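Search the archive
Search

Re: [sorna-residents] Water pressure on the upper floors

Krishnamoorthy Pinto wrote:
> The pressure in 146 drops to almost nothing before breakfast. Is it
> the building or is it my flat? I had the shower head off and cleaned
> it, no change. Also, is the booster pump still under contract?

Krishnamoorthy,

It is the building. 158 has the same trouble and so do we. Between 6 and 8 in the morning the tank can't keep up, and the top floors lose out first.

The pump contract went from Rattanakul to Asurico in January. Their engineer has been once and wants to fit a larger pressure vessel. I have asked for the price in writing. The old vessel dates from 2000, so I expect we will end up paying for it.

Things to check in the meantime:

1. The stop valve in the riser cupboard. It should be fully open. Ours had been left half shut after the meter work.

2. The kitchen tap. If the sink runs well and the shower doesn't, the fault is in the mixer - the cartridges scale up badly here.
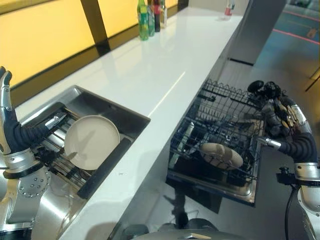 3. The filter on the washing machine inlet. Turn the water off first.

Please send me the times when it is worst, with your flat number, and I will pass them to Asurico together.

Usha Namboodiri

2 replies | 0 attachments saved | Share this message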